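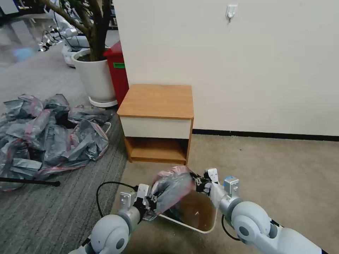
Page 1 of 3

Home Explore Notifications Messages Lists Profile

Setup thread for the bag cell at Milmont. Two arms, one wastebasket, one heap of drawstring bags. A few people asked what goes into keeping it running, so I'm writing down what I do to it.

The task is putting a liner in the bin. One gripper takes each side of the bag, the bag gets opened, and it goes over the rim. A person does it without looking. The arms need a lot more care from me than any of the box jobs we've had on them.

First thing in the morning is the fingers. I wipe the pads with a damp cloth and then a dry one. Thin plastic leaves a film on the pads and you can't see it. You find out when the bag starts sliding at the same point in every pull.

I used to use alcohol on them. Don't. The pads went shiny after a month and I had to change all four. Plain water has been fine.

Second is finger closure. Close each gripper on a strip of bag and tug it by hand. If it comes out with a light pull, the zero has moved. Left side drifts more than right on ours. I re-zero it cold, before the arms have been moving.

Closing force was the long argument. The settings sheet from Dirkeo starts you at 400 on their scale. That's good for cardboard. On a liner it pinches a small hole and the hole turns into a tear as soon as both arms pull. We're down at 235 now and I've left it there since November.

Go much lower and the bag stays whole but you lose the edge. There isn't much room between the two.

Third is cables. Each arm has a loop of black cable near the wrist and the loop has to be big enough for the full wrist turn but not so big that it catches on things. I run the wrist to both ends of travel by hand and watch the loop. Takes two minutes.

We lost a connector to this in the summer. The loop had been tied too short after a repair, and it held for 119 cycles before the pins let go. I know the number because it's the last line in the log.

Fourth is the bin. Same spot on the floor every time. It's light, so a bag that snags on the rim can drag it. I check it against the front of the nightstand, which stays put. 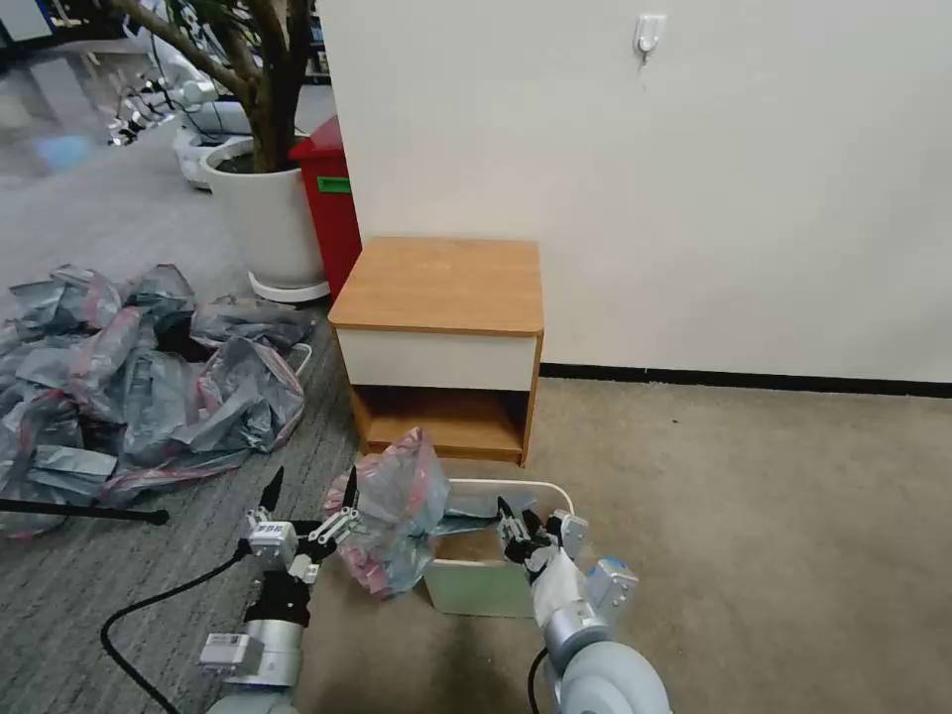

Ivan Holovko: Why not just screw the bin down? We did that on the Sernside cell and half our failed cycles went away. You're making the arms deal with two moving things at once.

Fair question. We tried it for a week with a plate under the bin. The failures did go down. But the bin at the other end of this, in somebody's room, is going to be loose, so I'd sooner have the failures here where I can look at them.

What I did take from it: if you're chasing a fault in the arms, hold the bin still while you do it. Double-sided tape is enough. Take the tape off when you're done and write that you took it off. I've forgotten that twice.

Next, the bags themselves. Fresh off the roll they're pressed flat and the two layers stick. I pull each one open by hand once and let it crumple before it goes on the heap. Bags that have been through a lot of cycles get stretched at the drawstring end, and those come out.

I check the heap after every 20 cycles. Anything with a tear goes. A torn bag can still get picked up fine and then fail at the rim, and you'll waste an hour thinking it's calibration.

Static is worse in dry weather. The plastic clings to the fingers after they open and the arm carries it off with it. What helped was slowing the first bit of the retreat, just after release. Speed for the rest of the move is unchanged.
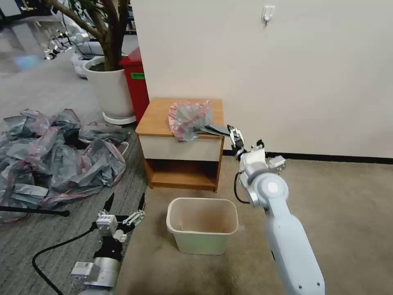 The other fix was the opening width. We had the fingers opening only as far as they needed to, to save time. Now they open all the way on every release. It costs a fraction of a second and I stopped having to peel bags off by hand.

Spares I keep in the drawer: finger pads, one full set of linkage pins, two wrist cables, a roll of tape. The pins are from Nutsugah and they've lasted better than the first set. I still look at them when I change pads.

End of day: grippers open, arms back to rest, power off at the base, log saved. Don't leave the fingers closed overnight. The pads take a set and the first few grips the next morning are off.

Still open on my list is the right wrist. It makes a faint tick near the end of its turn, roughly one time in ten. Nothing in the log. I've had the cover off and the screws were tight. Next is swapping the cable to see if it's only the loop rubbing. Will add to the thread when I've done it.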